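3.2 Towels and folding surface

Terry cloth was chosen for the main part of the study because it is the fabric most households fold every week, and because it behaves differently from the flat cotton used in our earlier work. The loops give the cloth thickness and grip. A folded terry towel tends to hold its layers in place, but each added fold makes the stack harder to square up, and small errors in the first fold carry through to the last.

We bought the towels from a household supplier, Clostlow, and washed all of them before use without fabric softener. Softener was left out after Chávez and Poon noticed in the pilot that treated towels slid against each other. Towels were dried flat and stored in an open bin. A towel was taken out of use when the hem came loose or the pile had matted along a fold line. By the end of the study 28 towels had been used, and 10 of them had been retired.

A towel was scored as folded when it formed a rectangle with all corners inside the outline of the bottom layer. Height was not scored. Layers that had been squared up could still be pulled out of line if the stack was picked up by one corner, as in Figure 3, so scoring was always done with the towel at rest.
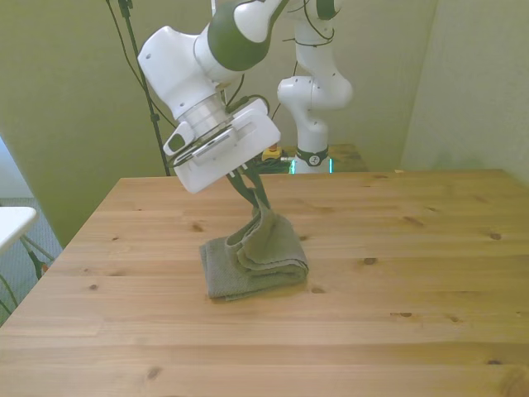
Figure 3. Folded gray-green terry towel on the pine table, with one part of the stack drawn up into a twisted column.

Of 1,000 trials, 726 ended in a fold that met this rule. Lu and Wu scored every trial separately and settled differences by looking at the towel outlines together. Most disagreements concerned a hem that stuck out slightly past the layer below. We counted these as failures, which makes our rate lower than it would be under the looser Vemdale rule.

3.3 Starting state

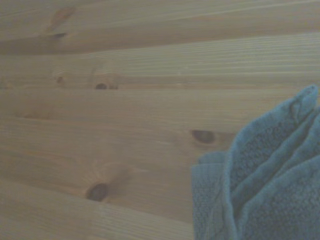
Starting state had a larger effect on the result than towel size. Towels that began flat needed only to be turned to face the table edge, while bunched towels first had to be opened out, and a hem trapped underneath was often missed. The blue towel in its crumpled state is typical of the second group: the cloth lies in several overlapping folds, with one peak standing above the rest. A peak of this kind is an easy place to take hold of the cloth, but it says little about where the nearest corner is. For this reason we recorded the starting state as flat or bunched and did not try to grade how bunched a towel was. Longo tested a finer scale with four steps, but two scorers could not apply it the same way to the same towel.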